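Going back to St Anne's

12/04/2022

The diocese published its report in February. It runs to 648 pages and covers 18 parishes, ours among them. I read the Stomport chapter in one evening and then put the thing in a drawer.

I was never harmed myself. I served at the altar there for five years and noticed nothing, and I have found that hard to live with. Two boys from my year are in the report under initials. I knew who they were by the second paragraph.

My mother is 76 and still goes to Mass at Irkmont every week. We have talked about it once. She said she would have believed them - I think she would, but they had no way of knowing that at the time.

I wrote to one of them last month. He wrote back, a short letter, friendly enough. He doesn't want to meet and I won't ask again.
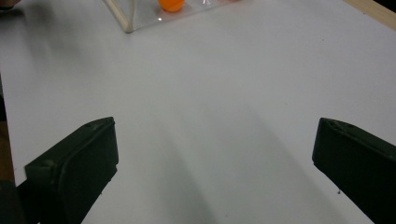 Older posts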